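Bindery notebook, May

Trisenby edition, second day of folding. Érica cut down the last of the text stock before lunch and we got through 898 sheets by 4:30. Full count needed is 977, spoils included, so the rest can wait until morning. Grain runs short on one of the packets from Haddad. I pulled it out and wrote SHORT on the wrapper. Do not mix it back in.

Title page reprinted on the proof press. The 48 pt caps were printing heavy on the left, worst on the T. Took out one sheet of packing and put tissue under the right side of the forme. Better after 11 pulls. Gervásio thinks the T itself is a hair high and wants to swap it for the one in the Flidthorpe case. Will try that before we commit to the full run.
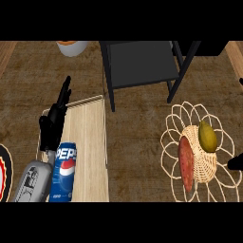 Sewing: made up 2 dummies, one on tapes and one with a plain link stitch. The link stitch opens flatter, and Lerato prefers it because the long poem runs across the gutter. The thread we have is too thick for that many sections and the spine swells. Need to order the next size down.

Stencil pages still not dry enough to fold. Raíssa mixed the red with less extender this time and it sits on top of the paper. Left them in the rack, interleaved.

To do: thread, swap the T, ask Fidel if the Darkik boards have been cut yet.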